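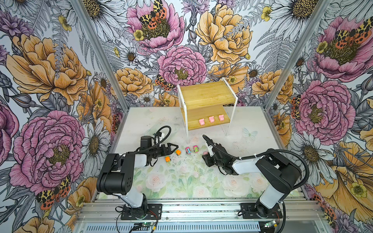 Ticket: Floor debris and the reset rule, Oda cell
Opened by: Vasanthi Bhuiyan
Status: Waiting on second shift

Hi Yi-chun, and thanks for being so patient with me on this one! I went back through the cell rules with the toy car task in mind, and I think we should hold off on new runs until the floor has been swept. There are dark specks all around the cars and under the right gripper, and rule 4 says the mat gets cleared before the arms are enabled, even for a short run. I know it's tedious (I wrote the thing and I still grumble).

Please also check the cable loops over both grippers by hand, power off, and write your initials on the sheet. The pigs can stay on the shelf.

Reply from Yi-chun Lai, June 25, 2024
Swept and wiped, took me almost 15 minutes. Cables checked on both sides. Does the mat itself count as dirty? It still looks a bit grubby to me.

Reply from Vasanthi Bhuiyan
Lovely, thank you! Worn is fine, loose bits are the trouble. I'll add a line to the rule, and I'll ask Zaslow for a spare mat anyway. Leave this open until second shift has signed too.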